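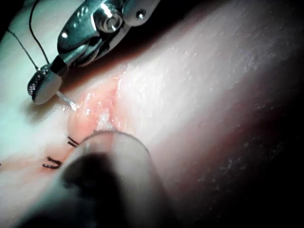

Re: Hand sewing for beginners, Galgate hall

Hello all,

Thank you Imre for getting the ball rolling, and sorry to be slow, I've had the grandchildren and the house is only now recovering!

Imre Kiss wrote:
> Are we still on for the mending mornings in June? I can bring
> needles and thread but I'm short of fabric. Also, does anyone
> know if the hall will let us in before 10?

Yes, very much still on. I rang the hall and they're happy for us to come in at half past nine, so long as we put the tables back as we found them (they were a bit cross after the quilt show, and I can't blame them). It's 30 pounds for the morning, kettle included.

For fabric, I have a big bag of old cotton sheets, enough for some 40 practice squares, and I'll wash and iron them beforehand. Could somebody else bring a bit of wool? Darning on cotton is a misery when you're starting out — I still remember my first sock, and so does my poor husband.

I thought we'd begin with running stitch and backstitch, then have our tea, and leave ladder stitch for the second morning. It's such a lovely one when the seam closes up, but it does want patience.

Imre, would you bring the curved needles too? I'd like a go at my footstool.

Warmest wishes to everyone,
Áine Mulligan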